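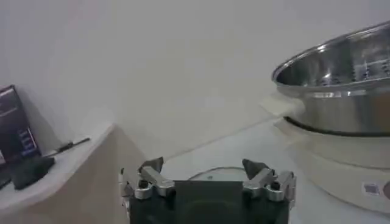 Lernden > Bench Group > Minutes > July

Lernden Bench Group
Minutes of the July meeting, Nendale, second floor meeting room

Present: Bernadette Quintanilla (chair), Wiebke Hinrichs, Jozef Jacobs, Manikandan Gowda (minutes)
By phone: Elango Thevar, from item 2

The meeting opened at 9:30.

1. Minutes of the last meeting

Accepted with one correction. Under "Spares," the action to order fingertip pads was Jozef's, not Wiebke's. The pads have come in. Jozef has put them in the top drawer with the old ones, and was asked to separate them.

2. Gripper opening without a command

Bernadette said she wanted this taken before the schedule, as the schedule depends on it.

Wiebke gave the account. On Friday she was running the bowl and steamer task with Manikandan at the desk. The arm had picked a piece from the bowl and was moving it toward the steamer when the fingers opened fully by themselves. The piece fell on the table. The arm carried on to the steamer, went through the placing motion with nothing in the fingers, and started back for the next pick. Wiebke pressed the stop and the arm halted. No person was inside the taped line. Nothing was broken.

She let it stand, restarted it, and ran it again with Manikandan watching the gripper status. It opened again on the way to the steamer, in nearly the same part of the move. She then shut the arm down and put the tag on the switch.

Manikandan had the log. The opening on the first run is at line 276. There is no open command ahead of it. What the log does show is the gripper dropping off the bus and coming back, and then reporting its position as fully open. The second run shows the same pattern. He had also gone back through older logs and found the same dropout in one earlier run, but the fingers were already open then and nobody noticed.

Jozef asked whether the gripper opens on power-up. Elango said yes, on this model it does by default. It finds its zero by opening to the end of travel. There is a setting to turn this off and make it wait for a command, and he thought it had been turned off when the gripper was first fitted. Manikandan checked during the meeting. It was on. Wiebke said the gripper was reset after the Prandley firmware update and the setting may have gone back then. No one had written the settings down before the update.

The group agreed there are two separate faults:

a) The gripper loses its connection or its power during the move to the steamer.
b) When it comes back it opens, and the program does not know this has happened.

Bernadette asked for both to be fixed before the tag comes off. Fixing (b) alone would leave a gripper that goes dead in mid-move.

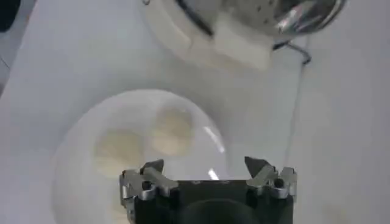

The dropout itself took up most of the discussion. Jozef thinks it is the connector at the wrist. He had the cover off on Monday morning and the latch on the plug was not fully home, though it took some force to pull out. The wrist turns furthest between the bowl and the steamer, which would pull on the cable at the point where both openings happened. Elango was less sure and wanted the supply checked under load too, as a low supply would look the same in the log. Wiebke raised the layout. There are two of the round pieces in the bowl, and to reach them the fingers come down wide open with the cord from the steamer end of the table running past on the right. She has not seen the fingers touch it, but she does not like a cord lying on the same open stretch of table as the gripper. Jozef agreed to route it off the back of the table and clip it. This was accepted as worth doing whether or not it has anything to do with the fault.

Elango asked what would have happened if the gripper had been holding something heavier. Wiebke said the next task on the list was the glass lid. A drop from the height of the steamer rim would probably break it. Bernadette ruled that no glass is to be lifted until this item is closed. The lid task is off the schedule. Glass can stay on the table as a container if the arm is only reaching into it.

Manikandan asked about hot water. So far every run has been done with the steamer cold and unplugged at the wall, and Bernadette asked for that to stay as it is. Elango said he had been hoping to start warm runs this month. Bernadette said no. Wiebke supported this and said the arm carrying on after it had lost the piece bothered her more than the drop did.

3. Changes to the program

Following from item 2. Manikandan proposed:

— The program checks finger position all the way through a carry. At present it checks once, right after the pick.
— If the fingers are wider than expected, or there is no reading, the arm stops where it is and waits for a person.
— After any gripper dropout the run ends. It cannot be resumed from the desk.

Elango thought the last one was too strict and would cost a lot of runs if the connector turned out to be hard to fix. He suggested letting the operator resume if the fingers had not moved. After some discussion the stricter version was kept for now, to be looked at again when the cable work is finished. Elango asked for his view to be recorded.

Jozef asked that the arm not retreat by itself when it stops. Manikandan confirmed it would hold position.

4. Test before return to use

Agreed as follows. First, the fingers opened and closed with the arm parked and nothing on the table in reach, 1,000 times, logging every dropout. Then the full bowl-to-steamer move with empty fingers held closed, 21 runs at reduced speed. Then the same with a piece. Any dropout at any stage means going back to the start.

Jozef will pull the plug by hand during one of the reduced speed runs, at a point Manikandan does not know ahead of time, to see that the arm does stop. Bernadette will be there for this. She would like two people in the room for all of it, and one of them within reach of the stop.

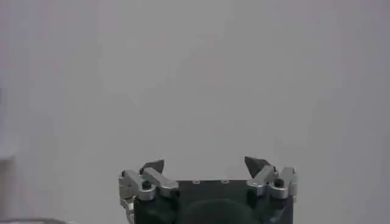
Gripper with fingers open, item 4.

Wiebke asked who decides that the test has passed. Bernadette will sign the sheet, with Wiebke as second. If Bernadette is away it waits.

5. Reporting

Bernadette will file the incident form with the Nendale safety desk. Wiebke has written her part. Manikandan is to attach the two logs and the older one. There was a question about whether an event with no injury and no damage needs the form at all. Bernadette said it does, as the arm moved on in a state the operator had not asked for.

Elango will write to Prandley about the default opening and ask whether the update is known to reset it. He will also ask if they have a locking version of the wrist plug.

6. Schedule

Bowl and steamer runs are suspended. Wiebke will use the time to relabel the recordings from the last set. Manikandan pointed out that the two runs with the fault are in the shared folder alongside the good ones. They are to be moved to a folder of their own and kept.

7. Other business

The tape line on the floor is coming up at the door side. Jozef to redo it.

Manikandan asked for the settings of every device on the bench to be written down in one place and updated after any firmware change. Agreed. The sheet will go in the binder by the switch, and a copy in the shared folder.

The ledge beside the bench is collecting things again. Anything that is not in use for a run goes back in the drawers.

Actions

Jozef: reseat and strain-relieve the wrist cable; check the supply under load; clip the cord at the back of the table; floor tape; separate old and new pads
Manikandan: turn off opening on power-up; program changes under item 3; attach logs; settings sheet; move the two faulty runs
Wiebke: relabel recordings; write up the test sheet for item 4
Elango: letter to Prandley
Bernadette: incident form; witness the plug test

The next meeting will be called when the cable work is done. The meeting closed at 10:50.

Recent in Bench Group
Minutes of the June meeting
Stop button check, how to fill in the sheet
Spare parts list, top and second drawers
Who has a key to the bench room
Lid task, draft steps (on hold)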